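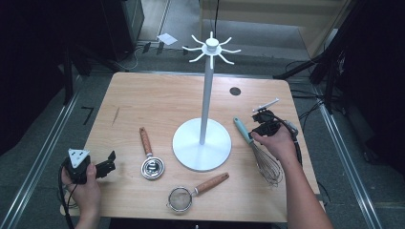 Korkel, 6 February 2018

Chapter 2. From Views to Plans

A planner must know where a tool lies before it can choose a grasp. In this chapter we take up the task of hanging kitchen utensils on a stand with eight arms, using the Rernard planning library.

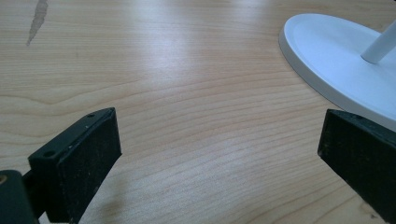

Glare on a polished surface can hide the wood grain – and with it the features a tracker depends on. Section 2.1 treats this problem first. Readers new to pose estimation should review Chapter 1.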